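Gripper Comparison on the Kitchen Bench: Frequently Asked Questions
Last updated Mar 7, 2026

Which grippers are being compared?
Two parallel grippers: the Ondine, with two long black fingers, and the Fummont, with shorter fingers and a wider palm. Both are run on the same arm, with the same controller and the same wrist flange.

How many trials are in the results?
1882 with the Ondine and 1334 with the Fummont. The Fummont count is lower because its finger pads were replaced in the middle of the series, and all trials on the old pads were dropped.

Why use a toy kitchen?
The objects are light, cheap to replace and hard enough to pick up. A folded towel, a food can, a small saucepan and a spoon call for different grasp widths and different closing forces, and all of them fit within reach without moving the base.

What counts as a successful grasp?
The object must leave the countertop and stay in the fingers until the arm reaches its hold position. Dragging does not count. For cloth, a single layer is enough — the whole stack does not have to come up.

How is cloth approached?
From straight overhead, fingers down, at reduced speed. Contact is detected from motor current. There is no force sensor in the wrist.

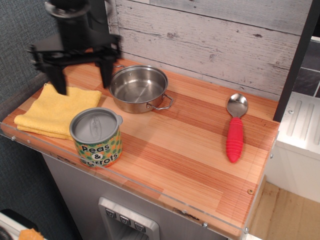
Pornthip Sukprasert wrote in to ask whether motor current is good enough for that, given that a towel gives way under the finger long before the current rises. On her own Ristić controller she had to halve the approach speed before the readings meant anything.

The delay is real. We set the threshold separately for cloth and accept some extra travel into the stack. Readers with a different controller should tune this value themselves; ours will not carry over.

Is the wrist camera used for grasp selection?
No. Grasp points come from the fixed camera. Wrist images are recorded and used only to label failures.

Can the Fummont fingers be fitted to the Ondine?
Not directly. The bolt patterns differ. An adapter drawing is in the Stastgate download folder, along with the logs for 1158 of the Ondine trials. The remaining logs will be added in April.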